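About Jorari

Jorari helps organisations work out what robot equipment they need, what it will cost over its working life, and in what order to buy it. We do not make robots and we do not sell them. We take no commission from suppliers. Our clients pay us a fixed fee, agreed before we start, and the fee is the same whether they end up buying a great deal or nothing.

The company was set up by Ximena Tlapale, who had spent 11 years buying equipment for laboratories and small factories. Much of that time went on fixing orders that had been placed too early: arms without mounts, grippers without spare fingers, software licences that ran out before the machines were in use. She started Jorari to do the planning first. There are now four of us, working from an office in Litdale.

Who we work with

Most of our clients are research groups, training colleges and firms buying robot equipment for the first time. A typical client has a budget that must be spent by a certain date and a list of items copied from somebody else's project. We start from the work. We ask what the equipment has to handle, who will use it, for how many hours a week, and in what sort of room.

In recent years a growing share of our work has been for teams who collect hand movement data in ordinary homes. They need hand-held grippers, chargers, storage, carrying cases and somewhere to keep it all between visits. The sums for each item are small beside the price of a full robot arm, but they add up quickly when several people are out working at once, and they are often left out of the first budget.

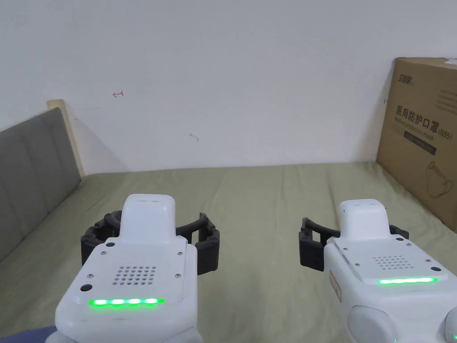

A pair of hand-held grippers, status lights on, over a bed in a home setting.

Grippers of this kind are normally used in pairs, so we budget for them in pairs. We also allow for a spare set in every plan, kept charged and ready. A team with one pair and no spare loses the whole visit if a finger breaks.

How we work

Each job goes through the same stages.

Needs review. We visit the site and watch the present work being done, then write down the tasks in plain words. Anything we cannot tie to a task does not go on the list.

Costed plan. We set out the purchase price, delivery, insurance, training, spare parts and repairs for a period of 3 years. We show which costs fall in which year, so that the finance office can check them against its own figures.

Trial. Where we can, we arrange a short loan before any order is placed. The people who will use the equipment fill in a one-page form at the end of each day, covering weight, grip, battery life and anything that slowed them down.

Order and check. We help write the order and compare the quotations. When the goods arrive we check them against the order with the client, and we note any missing parts before the invoice is paid.

We advise clients to keep 25 per cent of the equipment budget back until the trial is over. Some finance offices dislike this. We are happy to explain it to them directly, and we can supply a short note for their records.

Planning tools

Faro is our costing workbook. It lists each item with its price, expected life and replacement date, and it is handed over to the client at the end of the job. There is no subscription.

Falcão is our loan store. It holds a small stock of hand-held grippers, stands and chargers for trials. Loans are booked in advance and the client pays carriage both ways. Our busiest month is February, when many clients are trying to commit money before their year ends, so please ask early if you need equipment then.

What we do not do

We do not install robot arms, write control software or carry out safety certification. If a plan calls for these, we will say so and leave a line for them in the budget. Clients choose their own contractors.

Getting in touch

Write to us at the Litdale office with a short note of the work you have in mind, the budget if you know it, and the date by which it has to be spent. A first conversation is free. Ximena Tlapale reads all new enquiries and will reply with some questions before suggesting a visit.

Page last updated 18/11/2021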